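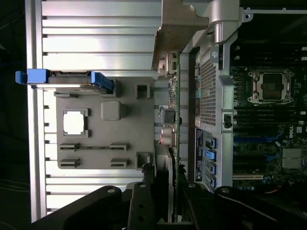

Wrist camera can't see past the fingers in tight spaces — move the camera or change the gripper?

Asked September 2023, viewed 683 times

We are trying out grippers for taking old desktop PCs apart. The test machine at the moment is a Dell with blue SATA ports on the board and a drive caddy with blue plastic on it. The arm is a Skolix and the camera sits at the wrist, looking down over the fingers.

So far I have compared two grippers. The Furkero is a plain parallel gripper with black fingers, and the Piston is an air one with a shorter stroke. Both will close on a caddy handle on the bench. Inside the case it is a different matter. With the Furkero the fingertips stay in view along the bottom of the picture, but anything right between them is hard to judge for depth. With the Piston the body of the gripper hides more and I lose the tips altogether at full close.

Over 105 tries at the caddy handle the Furkero missed 3 and the Piston missed 219 out of a longer run, so the numbers are not really comparable, but the Piston is clearly worse. I have not changed the control software between them.

Would you move the camera further out on a bracket, add a second one on a stand, or give up on the Piston? Budget is small. I would like to keep the wrist camera if possible because the cable run is already done.

Answer 1 (accepted)

Keep the wrist camera and add a fixed one. I had the same trouble with server parts. Moving the camera out on a bracket gives a better view of the tips, but then the bracket hits the side of the case as soon as you tilt. I lost a lens that way.

Put the second camera high and off to one side, so it looks across the gap between the fingers. Fix it to the table and not to the arm base — ours shook whenever the arm stopped quickly. You will need to calibrate it again if anyone knocks the stand.

On the grippers, run both for the same number of tries before you decide. Start from the same pose, with the same light. Bare metal fins and mesh throw a lot of glare, and a lamp moved between runs can change your results more than the gripper does.

Also check the tool offset for the Piston. If you left the Furkero's value in, it will miss every time by the same amount.

Answer 2

Longer fingers. We printed some in April and stopped having this problem.

Comment on answer 2: Longer fingers bend more though. What did you print them in?

Answer 3

I use a Diệp controller so can't speak for the Skolix, but on mine you can slow the last part of the approach separately. Worth a look before you buy anything.

Comment from asker: The offset was wrong for the Piston, by a few millimetres. Running both again with the same count. Second camera is on order.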